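Kiltley Footpaths Group
Minutes of the March meeting, Falton Hall, 7:00 pm

Present: 39 members. Apologies had been received and were noted. Sinan Çetinkaya in the chair.

1. Minutes of the last meeting
Approved with one correction. Under item 4, "Lo Bridge" should read "Lo Lane bridge." The two are half a mile apart and the county has mixed them up before.

2. Money
The balance stands at $1,204 after paying for gravel and the hall. The invoice for signposts has not come in yet. Agreed to hold off on new spending until it does.

3. Pritidard Trail
The chair reported that the lower section is still closed between the mill gate and the second stile. The bank has slipped again and the path is down to a foot wide in one place. The county engineer has looked at it and suggested moving the path uphill for 70 yards. The landowner on that side has been written to and has not answered.

There was a long discussion on whether to wait for the landowner or ask the county to move things along. Several members felt that a second letter would be friendlier – the first one went out during lambing. Others pointed out that walkers are already cutting across the field and leaving the gate open.

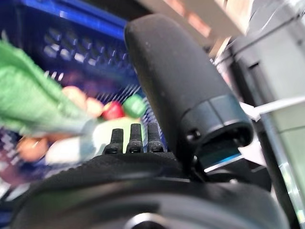
Marta asked whether the detour could at least be marked in the meantime, as people coming from the Kiltley end don't find out about the closure until they reach the mill and then have to turn back. She would like a notice at the parking lot as well as at the gate.

Agreed: second letter to go out this week, with a copy to the county. Notices to be put up at both ends.

4. Stiles and gates
The stile behind the church has a loose step. It was agreed to replace the whole stile with a gate if the parish will split the cost. The latch on the Lo Lane gate has been fixed. The dog gate at Falton is sticking and will be looked at on the next work day.

5. Work days
There will be 3 work days before summer. The first will be brush clearing on the ridge path, meeting at 9:30 am by the water tower. Bring gloves and loppers. The group has bow saws to lend.

6. Other business
A member asked about bikes on the ridge path. The path is for foot traffic only and the sign says so, but the sign is faded. To be added to the signpost order if it is not too late.

Meeting closed at 8:40 pm. Next meeting in May, same place.

Recent items
February minutes
Ridge path: clearing dates
Lo Lane gate repaired
How to report a blocked path

Contact the group | © Kiltley Footpaths Group | Back to top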